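Progress report to Trestico: two-arm handling cell, Tasdale workshop
Reporting period: through December

1. Status

The cell at Tasdale has moved from bench trials to part-time use on the finishing line for calligraphy sets. Fundham supplied the controller and remains responsible for its maintenance. Work packages one and two are closed. Package three (brush handling) is open and runs behind plan by six weeks, mainly on account of gripper finger wear.

By the close of the period the cell had logged 3160 handling cycles. A cycle is one pick, one move and one release, counted whether or not the release was accepted. Slender brushes and large brushes are run with separate grip settings. Changeover between the two takes about 60 seconds and is still done by hand.

2. Work at the rack station

Trials use a carved wooden rack with the brushes hung by metal loops, and gridded practice paper on black cloth under it. The loops are the hard part. A shaft that swings on approach shifts the grip point, and the thin shafts swing more than the thick ones. Approach speed was lowered twice in the period for this reason.
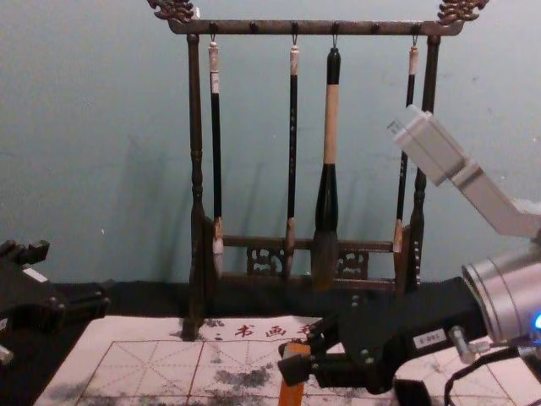 Line staff were asked for written remarks on the change in their duties, and one reply asked why the inspection of tips had been added to the operator's sheet without any time being added to go with it. The same reply said the lifting and reaching were less than before, but that standing by for stops was more tiring than expected. Both points are accepted. The sheet will be retimed.

3. Staffing

No posts were removed. Two operators now split the shift between the cell and hand packing, and training for a third has begun. Shift times during Ramadan will be agreed with the line before the schedule is fixed.

4. Next period

- Replace the gripper fingers and repeat the wear test over 300 cycles
- Retime the operator's sheet
- Submit revised dates for package three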